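Urrutia, « Birorier » : un deuxième album plus lent

21 juin 2025

J'ai acheté le disque en avril, à la sortie d'un concert, sans en avoir entendu une note. Urrutia est un quatuor de doom avec orgue. Leur premier album, Oleo, m'avait laissé assez froid : trop de morceaux, une batterie mixée très en avant, un chant qui cherchait encore sa place. Celui-ci dure 16 minutes de plus et je l'ai pourtant écouté plus souvent.

Le changement principal vient de l'orgue. Nouhaila Shawky est arrivée après le premier disque et tient les accords longtemps, parfois sur toute la durée d'un couplet. Les guitares de Delia Yáñez et de Shih-chieh Hsieh jouent moins de notes qu'avant. Sur « Flerker », le morceau d'ouverture, il faut attendre presque trois minutes pour le premier vrai riff.
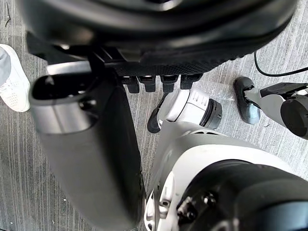 Le deuxième titre est plus court et plus direct. C'est aussi celui où la voix de Lorena Rivadeneira est la mieux enregistrée. Elle chante grave, presque sans effet, et on comprend les paroles, qui sont en espagnol. Pas de basse sur ce disque : les pédales de l'orgue font le travail, et sur mes enceintes ça suffit. Au casque, je trouve le bas un peu mou.

La face B me pose plus de problèmes. Le long instrumental qui l'ouvre reprend le même motif que « Flerker », un ton plus bas, et je n'y ai pas trouvé grand-chose de neuf. Le morceau suivant accélère vers la fin, avec un passage de double pédale qui rappelle le premier album. Le dernier titre est lent du début à la fin et se termine sur un accord d'orgue coupé net. Je le remets souvent.

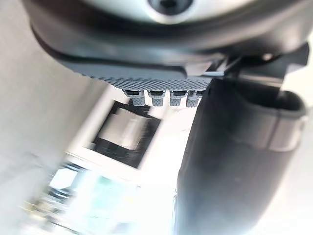

Gros plan, avec la bande striée en losanges.

Catalina Maldonado, qui a mixé l'album, a laissé pas mal de souffle entre les morceaux. Certains vont s'en plaindre. Moi ça ne me gêne pas, sauf au début de la face B où il couvre les premières notes.

Le vinyle est tiré à 200 exemplaires. Le mien porte le numéro 16, écrit au crayon à l'intérieur de la pochette. Pas de livret, les paroles sont imprimées sur la sous-pochette en tout petit. La version numérique contient un titre en plus, une reprise que je n'ai pas encore écoutée. Je compléterai ce billet quand ce sera fait.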